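Was so ein Greifer kostet (und was alles sonst noch)

Seit März führe ich eine Tabelle. Sie heißt »Budget_final«, inzwischen in der neunten Fassung, und sie ist der ehrlichste Text, den ich in diesem Jahr geschrieben habe. Angefangen hat sie mit einer einzigen Zeile: Handgreifer, zwei Finger. Daneben stand ein Betrag, über den ich heute milde lächle.

Wer hier schon länger mitliest, weiß, dass ich mir in den Kopf gesetzt habe, einem Roboterarm Haushaltsdinge beizubringen. Türen öffnen, Griffe fassen, das übliche Zeug, bei dem Besuch höflich nickt und dann nach dem Kuchen fragt. Der Arm braucht dafür Vorbilder, also führe ich den Greifer erst einmal selbst, von Hand, immer wieder an dieselben Möbel. Billiger als ich ist in diesem Aufbau niemand. Ich stehe in der Tabelle mit null Euro, und meine Gewerkschaft schweigt.

Zur Auswahl standen am Ende zwei Angebote. Misel wollte 2.519 Euro für das Komplettpaket, also Greifer, Kamera, Halterung, Software und einen Koffer mit Schaumstoffeinlage, der auf der Produktseite mehr Platz bekommt als die Finger. Briver lag bei 1.344 Euro, ohne Koffer und ohne Software, dafür mit einer Anleitung, deren Autor offenbar unter Zeitdruck stand. Dazwischen liegt ein sehr ordentliches Fahrrad.

Ich habe mich für Briver entschieden und war drei Tage lang stolz auf meine Sparsamkeit. Danach kamen die Polster. Man rechnet Arme, Motoren, Netzteile und Rechner durch und vergisst das Stück Weichmaterial, das den Griff überhaupt berührt. Ein Paar kostet 35 Euro, plus Versand, und der Versand kommt aus einem Lager, das Pakete anscheinend einzeln verabschiedet. Okano hat angeblich haltbarere im Sortiment, lieferbar »ab Juni«. In welchem Jahr, ließ sich der Seite nicht entnehmen.

Überhaupt, die Verschleißteile. Mein Rat an alle, die gerade ihre eigene Tabelle anlegen: eine eigene Spalte dafür, und zwar gleich, solange man noch gute Laune hat. Bei mir stehen da jetzt Polster, Schrauben, Kabel, Klebeband und ausgedruckte Marker. Klebeband ist der Posten mit dem stärksten Wachstum. Ein Start-up mit dieser Kurve hätte längst Investoren.

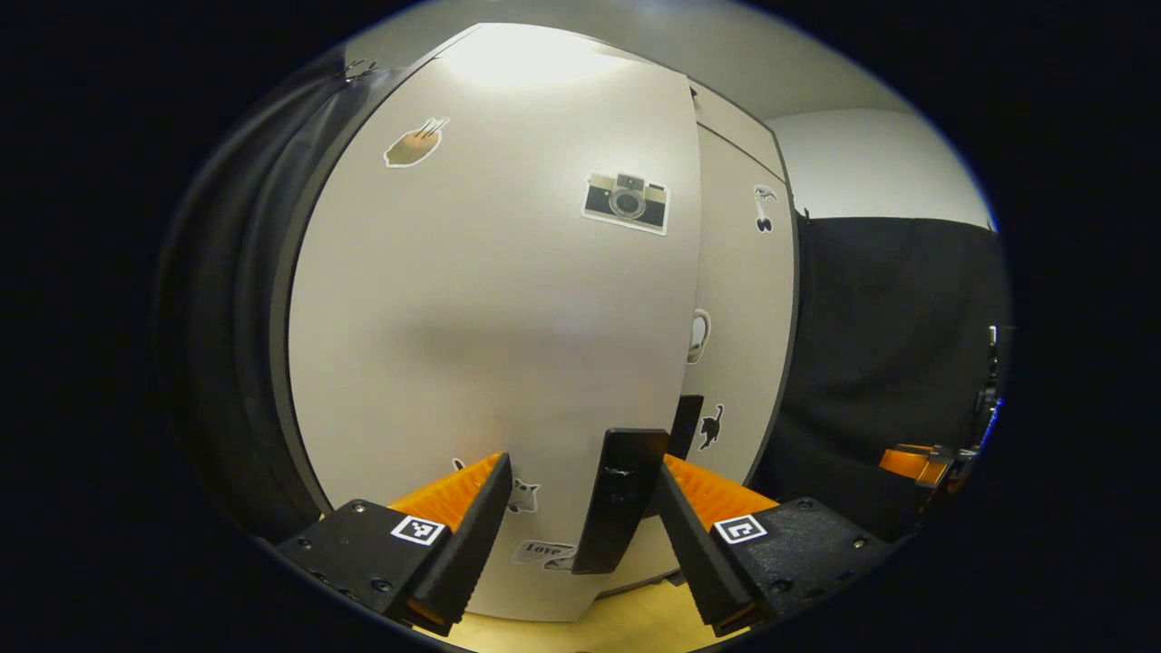
Der weiße Schrank aus Sicht des Greifers, orange Polster links und rechts vom Griff.

Beim Schrank habe ich übrigens nichts ausgegeben, und so sieht meine Testumgebung auch aus. Duangkaew verkauft dafür eine genormte Prüftür mit wechselbaren Griffen, pulverbeschichtet, auf Rollen. Ich hatte sie zweimal im Warenkorb. Dann habe ich mir überlegt, wie viele genormte Prüftüren ich in Wohnungen schon gesehen habe, und den Warenkorb geleert. An meiner Tür kleben eine Katze, eine Kamera und das Wort »Love«. Damit muss die Maschine zurechtkommen, das musste ich auch.

Was noch aussteht, in der Reihenfolge meiner Unlust:

Ersatzfinger. Ja, man braucht zwei. Nein, sie werden nicht als Paar verkauft.

Speicherplatz. Die Aufnahmen werden größer, als der Rechner im Flur es verträgt, und der Rechner im Flur ist der, der auch die Steuererklärung macht.

Beleuchtung. Briver empfiehlt »gleichmäßiges, weiches Licht«. Mein Händler empfiehlt zwei Flächenleuchten samt Stativen. Mein Konto empfiehlt Vormittage.

Eine Versicherung. Ich habe angerufen und gefragt, ob ein Greifarm unter Hausrat fällt. Die Warteschleifenmusik war angenehm, die Antwort kommt schriftlich.

Fürs nächste Halbjahr setze ich pauschal rund 2 Paar Polster im Monat an, was schon wieder nach einer Zahl klingt, über die ich später milde lächle. Fassung zehn der Tabelle ist angelegt. Sie heißt »Budget_final_neu«, und die Okano-Zeile habe ich vorsorglich gelb markiert.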